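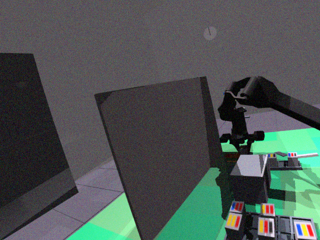

A small round clock high on a speckled wall

Brakano Home Help > Clocks and Small Repairs

Battery wall clock loses time, new battery didn't fix it

Eldana Kumsa
Posted in February

I have a plain round wall clock with a battery movement. It hung in our old kitchen for years and kept good time. We moved to a new apartment in Plorport and I put it up in the hallway, and now it loses time. The first week it was 19 minutes slow. I set it right, and a week later it was slow again, by 22 minutes.

What I have tried so far:
New battery (rechargeable AA, fully charged).
Wiped the battery contacts with a dry cloth.
Took it down and laid it flat on a table overnight. It lost less time that way but I only tried it once.

The second hand moves normally most of the time. On its way up the left side, between the 8 and the 10, it sometimes twitches in place for a few seconds before it goes on. There is no second hand noise that I would call grinding, only the usual tick.

The hallway is cooler than the kitchen was, and it shares a wall with the front door, which slams. Could either of those do it? I would like to keep the clock. It was a gift, and the dial is easy to read from the other end of the hall. If the movement is worn out, is that something a person with no clock experience can replace?

Rowena Enriquez
Member, 36 replies in Clocks

The twitching on the left side is your clue. Between 6 and 12 the movement has to lift the second hand against gravity, and the hardest spot is near the 9. A weak movement, or a weak battery, will stall there first. It also explains why the clock did better lying flat, where there is no lifting to do.

Before you buy anything, put in an ordinary alkaline AA. Most rechargeable cells put out 1.2 volts and a fresh alkaline puts out a little over 1.5. Plenty of clocks run fine on the lower voltage, but one that is getting old may not. Give it a week.

Next, take the front off if you can and look at the hands from the side. They should not touch each other, the dial or the glass. Clocks get bumped when people move house, and a second hand bent by the thickness of a fingernail can drag once every turn. If you find one touching, bend it back gently with your fingers while you hold the center with your other hand.

If it still loses time after that, replace the movement. It is a small square plastic box on the back and it is a beginner's job. You need three measurements:

Shaft length. Measure the threaded part that comes through the dial. It has to be long enough for the dial plus the washer and nut. Too short is a real problem, a bit too long usually isn't unless the glass sits close.

Hand length, from the center hole to the tip of the minute hand. Long hands need a high-torque movement. Small clocks don't.

Hand fit. Hands from one maker often do not fit another maker's shaft. Buy a movement that comes with its own hands unless you are sure. The Zondau kits I have used came with hands, a nut, a rubber washer and a hanger.

To swap it, take out the battery, pull the second hand straight off, unscrew the small nut that holds the minute hand, and pull the minute and hour hands off. Then undo the large nut and the movement drops out of the back. Put the new one in the same way. Set the hour hand pointing exactly at 12, then the minute hand at 12, then press on the second hand. Turn the wheel on the back through a full 12 hours and watch that nothing catches before you hang it.

Cold can slow a tired movement, since the grease gets stiff and the battery gets weaker, but a heated hallway should not bother a healthy one. I would not blame the door either, though it's worth checking that the hanger is seated well. A clock that falls off a wall is past fixing.

athumani_fixes

Just get a new clock. They cost about the same as the movement and you don't have to mess with it. I had one from the Athumani store that ran 2 years on one battery. Also check that you didn't put it near the router, mine went crazy near the router.

Rowena Enriquez
Reply to athumani_fixes

A router will not slow down a regular quartz movement. If yours was a radio-controlled clock, one that sets itself from a time signal, then electronics nearby can keep it from picking up the signal and it may show the wrong time. Eldana, if yours has a second plastic box or a button marked for a signal on the back, say so, as the advice is different. Those are also worth setting by hand after a move, and some need the time zone switch changed.

Eldana Kumsa

No signal button, only the wheel to set the time. I put in an alkaline battery and it got better but not right. When I took the front off, the second hand was fine but the minute hand was bent down enough to rub on the hour hand once an hour. I straightened it. Since then it has kept time with the stove for nine days, and the second hand still twitches now and then near the 9.

I am going to order a movement anyway and keep it in the drawer. The shaft measures just under half an inch on my ruler — is that counted from the dial or from the face of the plastic box?

Rowena Enriquez

From the box. Measure only the threads and leave out the thin tip the hands sit on. Sellers list that as a separate number, usually called overall length.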